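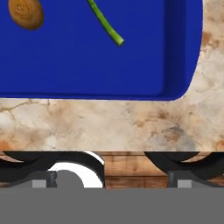

Blue tray, one round brown item, rendered.

Punt return charting, second pass

I finished recharting the punt returns for the Juno league over the long weekend in November, and the numbers moved enough that the earlier post should be treated as out of date. The earlier post used the official play-by-play. This one uses film only.

The data set is 1,093 punts. That includes everything from the regular season and leaves out the playoffs, where the camera angles change and I can't get a clean look at the gunners. Punts out of bounds, downed, fair caught, muffed and blocked are all in there under separate codes. Blocked punts get no return value. A muff recovered by the return team is scored as a return of zero, wherever the ball ended up rolling.

The main problem with the play-by-play is the catch spot. Scorers in this league record where the returner was tackled with good accuracy, since the ball gets spotted there, but the catch spot is a guess made from the press box. Baline is the worst offender. Their scorer rounds almost everything to a line ending in 0 or 5, which turns a six-yard return into a ten-yard return and then, two punts later, into nothing. Over a season it mostly washes out for the team. It does not wash out for a returner with 19 chances.

So I recharted every catch spot to the nearest yard, using the front foot at first contact with the ball. I also logged hang time by hand with a stopwatch, two readings per punt, averaged. If the two readings disagreed by more than two tenths of a second I threw both out and did it over.

What changed:

Joltura drops from first to fourth in return average. Nearly all of their lead came from short catch spots at home. Their returner is still good, and he still makes the first man miss more than anyone else in the league, but he was being credited with yards he never ran.

Stefanou moves up. They fair catch a lot, which looks timid in the box score and looks correct on film. Their opponents' punts hang longer than anyone else's, and the gunners are usually within five yards when the ball comes down. When they do get a low kick, they return it, and they get good yardage out of it. I had them near the bottom last time and that was wrong.

Baline stays about where it was, for the reason given above.

I also tried splitting returns by whether the return team held up both gunners at the line, one, or neither. Doubling both gunners costs you rushers, and punters in this league who feel no rush take an extra step and kick it farther. The net gain was small. I would not build a scheme on it with a sample this size.

Two known issues. Night games at Joltura were shot from a low end zone camera for the first month, and the catch spots from those are good to two yards at best. I flagged them in the sheet but kept them in. Wind is also not recorded anywhere – I have no way to get it after the fact, and I'm not going to infer it from flags.

Kickoffs are next. The touchback rule changed midseason, so the sheet will need another column.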